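Crime Reporting for Small Newsrooms
Handout 4: From the Police Log to the Printed Brief

Welcome back, everyone, and thank you for the very lively discussion last time about whether a stolen bicycle is news. (I still think it is, if it's your bicycle!) This handout goes with the fourth session and you'll want it beside you for the writing exercise, so please don't leave it in the car.

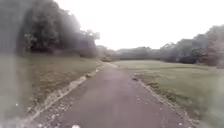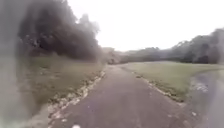 Paved path with grass alongside, two views.

1. What a police log is, and what it isn't

A police log is a list of calls and responses, kept by the department for the department's own purposes. It was never written with your readers in mind. A typical line gives you a time, a type of call, a block or intersection, and a word or two about how it ended. "Report taken." "Unable to locate." "Parties separated." That last one can cover anything from two cousins shouting over a lawn mower to something a good deal more serious, and you can't tell which from the log alone.

So the log is where you start. It tells you that somebody called and that an officer wrote something down. It doesn't tell you that a crime took place, and I'd like you to keep that difference in your head all the way through, even at eleven at night when the page is due and the coffee is gone.

For practice we'll be using the log from Clokville, our made-to-order town for this course. The Clokville log for September has 366 entries. I know that sounds like a lot, but please read all of them at least once. You'll be surprised how quickly your eye learns to slide over the parking complaints and stop at the lines that need a phone call.

2. Sorting the entries

When I sorted the Clokville log myself, I ended up with 39 entries I would want to ask about. Your number may well be different, and that's fine, as long as you can tell me why you kept what you kept. Questions I ask as I go:

Was anyone hurt?
Is anyone in custody, and has a charge been filed?
Does it affect people who weren't part of it, such as a closed road or a string of break-ins on the same few blocks?
Would naming the street point straight at a victim?

Take that last one seriously. In a town of 3,000 people, a short street and an age can be as good as a name. If the call involves a sexual offense, a child, or violence inside a home, we move up to the neighborhood level or leave the location out entirely. Your editor may have a stricter rule than mine, and in that case your editor wins.

3. The phone call

Call early in the shift if you can. The person who picks up the phone has been asked the same thing by everyone else who called, and a little patience on your side goes a long way. Have the case number ready. Ask open questions first ("What can you tell me about the call on Koskela Road?") and save the small factual ones for the end, when you are both a bit more relaxed.

Read the spellings back. Read the ages back. Read the charge back word for word, and if you don't know what the charge means, say so and ask. I've been doing this for a long time and I still ask what the difference is between one degree and the next, and not once has anyone laughed at me (or not while I was on the line, anyway).

4. Arrested, charged, convicted

These three get mixed up more than anything else in student copy, so here they are once more.

Arrested: taken into custody. No finding of any kind has been made.
Charged: a formal accusation has been filed. In many places this comes after the arrest, and the charge may not match what the officer first wrote down.
Convicted: a court has found the person guilty, or the person has pleaded guilty.

Please write "arrested on suspicion of" or "arrested in connection with" until you have seen the charging document. Don't write "arrested for burglary," which sounds to most readers as though the burglary part is settled. And go easy on "allegedly." One in the right place does some good. Five in a single brief make it sound as if you don't believe anybody.

5. A worked example

Log entry: 2:10 a.m., alarm, Prinora warehouse, Vavau Street. Door found open. One in custody. Report taken.

First draft, with the problems left in: "A thief broke into the Prinora warehouse early in the morning and was caught red-handed by police."

We don't know that anything was taken. We don't know how the door came to be open. And "thief" has convicted the person before breakfast.

Second draft, after the call: "Police arrested a man at the Prinora warehouse on Vavau Street after an alarm sounded at 2:10 a.m. Officers found a door open, the department said. No charge had been filed by press time."

It's plainer, I admit, and a little less fun to read aloud. But every piece of it can be traced back to the log or to the call, and you could defend it to the man's mother.

6. For next session

Choose one entry from the Clokville log and write it up as a brief of no more than 105 words, headline not included. Attach your call notes, messy ones welcome. If you use a time of day, check it against the log twice, once when you write it and once just before you hand it in.

We'll begin with corrections and how to word them, so bring one from any local paper that you think was handled well, or badly. I have a folder of my own and will happily read from it until someone stops me.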